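### 3.2 How desks get messy (and what people do about it)

I said in the introduction that I'd come back to the business of surfaces, so let me do that now. Most of the writing on paper clutter treats it as a storage problem. You have more paper than shelf, the thinking goes, so you buy another shelf. After spending a winter looking at other people's working tables I've come to think it is much more about putting down than putting away. A person comes in from a meeting with a brochure in one hand and a pen in the other, and both have to land somewhere. Where they land is what I wanted to know.

The diaries were kept by 36 people in two offices in Maltberg and one in Erilbridge. I'd asked 40, but four dropped out before the first week was over, and I've left their few entries out of everything that follows. Each person wrote down, whenever they tidied a table, what was on it, what they moved and what they left alone. I was very relaxed about how long an entry should be. Some people wrote three words ("pens, post, mug") and some wrote me a page and a half about a stapler, and I was glad of both! Altogether that came to 2,092 entries, which I read twice, the second time in a different order so I wouldn't keep favouring the chatty ones at the front.

What struck me first was how seldom a messy table is a random one. People sort as they drop things, even when they swear they don't. Flat things go near the edges, where they can be squared up into a pile or pushed against another pile. Thick things – a proper book, a full ring binder – get a patch to themselves, and hardly anyone in the diaries put loose sheets on top of a book they were still reading. Glossy things are another matter. A brochure slides, so it gets shoved along by whatever comes next and ends up at whatever angle the last shove gave it. Pens do worst of all. They have a home (there's nearly always a holder within reach) and they're hardly ever in it.

I've put in one table, Figure 4, to give a feel for the sort of surface I mean. It's a fairly mild case. The papers have gathered in a stack at the left with a tan folder or envelope on top, the thick paperback has its own bit of cloth on the right, and the pens and markers have spread themselves over the middle, with the holder close by. The booklet at the back, the one with 巡检运维 on its cover, has another sheet or booklet sticking out from under it.
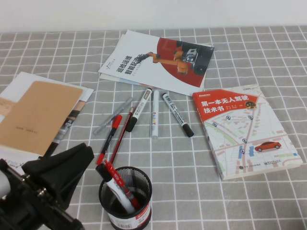

*Figure 4. Printed matter and pens on a table with a grey checked cloth.*

Edileuza Sampaio objected, when she read an early draft of this section, that I was making far too much of the edges. Her view was that piles grow at the side of a table for the dull reason that it's the side people walk past, and that if you turned the table round the pile would simply start again on the new near side. She also thought the diaries couldn't settle it, as I'd never asked anyone to write down which way they came into the room. She's quite right about that last part, and I wish I'd thought of it in July when I was drawing up the diary sheets.

I did go back and check what I could. In the Erilbridge office everybody comes in by the same door, and the entries there do mention "the door end" an awful lot. The two Maltberg offices are harder to read. People at Pálfi sit in long rows and can get at their tables from either side, and their piles turn up at both ends and sometimes in the middle, against the screen. So I'd now put it more carefully than I did in the draft. Piles like something to lean on or line up with, and an edge is the handiest thing going, but the near edge probably gets more than its share.

Pens need a paragraph to themselves. I'd expected people to tidy them first, as they're small and quick and the holder is right there. They mostly did them last, or left them out altogether. One Trondus diary has the same green highlighter "still by the phone" for eleven days running. When I asked about this in the follow-up chats the answers were all of a kind: a pen on the table is a pen you can find, and a pen in the pot is one you have to pick out from a bunch of dried-up ones. Several people told me they kept the good pens out on purpose and used the pot for the ones they didn't trust. I hadn't seen that coming, and it rather upset my coding scheme, which had a pen in a holder down as "tidy" and a pen on the table as "not tidy yet". I've since split that second code in two, for pens left out and pens kept out, though telling one from the other needs the person to say so.

Folders and big envelopes behave a bit like lids. Once one goes on top of a stack of loose sheets, the stack stops being touched. Vilmos Deák suggested calling these stacks "closed", and I've used his word in the rest of the paper. A closed stack might get moved, or squared up, or carried off to a windowsill when visitors are due, but people rarely go through it sheet by sheet. Open stacks, with a plain page on top, were picked over all the time.

The last thing to bring up is reading matter, meaning books and booklets that are on a table to be read at some point and aren't part of the job in hand. My diarists were oddly tender about these. They'd bin a printed agenda without a thought and then move a trade brochure four times in a week, always with a note along the lines of "must look at this". I come back to the brochures in Section 3.4, together with the unopened post.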